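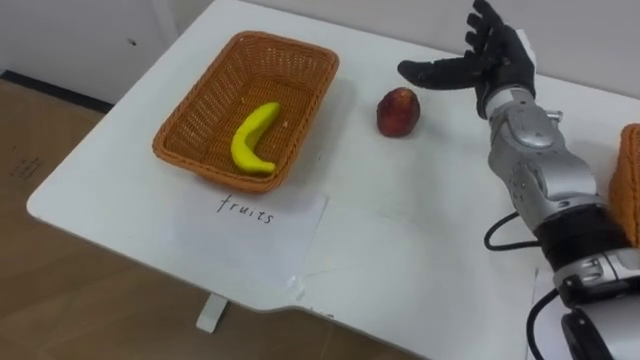 Anyone who has ever tipped out a box of play food at the end of a long afternoon, and wondered where on earth it all belongs, may like to hear about the sorting tables now set up at Plarby, where the new season began on September 1, 2026 with woven baskets, handwritten labels and a good deal of patient tidying.

The idea came out of the Korkeo toy library, which has been lending from the same room in Paterson Street since April and now has 958 members — a lovely number for such a small place. Things come back in all sorts of muddles, a toy banana in with the stationery and so on, and the two baskets are meant to make putting them away a pleasant job for everybody. The labels are done by hand on plain white paper, so that a new one can be written whenever the contents change. 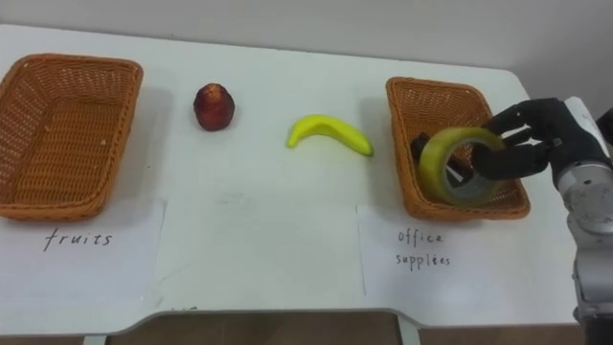

The "fruits" label in front of its basket, with a banana and a red fruit still out on the table.

Shallow baskets were chosen after deep boxes had been tried for a couple of months and found rather a nuisance, as whatever was wanted always seemed to have sunk to the bottom. With these you can see what you have got at a glance, and they are light enough to carry back to the shelves when the table is wanted for something else.
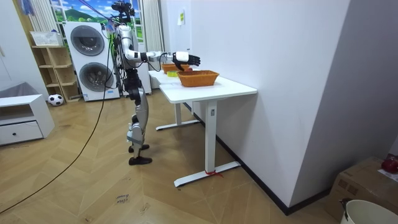

White desks stand end to end at Plarby, with a woven basket on each.

The tables stay out for the next 3 weeks, and members are welcome to drop in and have a go. Nearly 2000 items are waiting to be sorted before the Seno branch opens its own lending room later in the autumn — spare baskets would be gratefully received, and can be left at the front desk during opening hours.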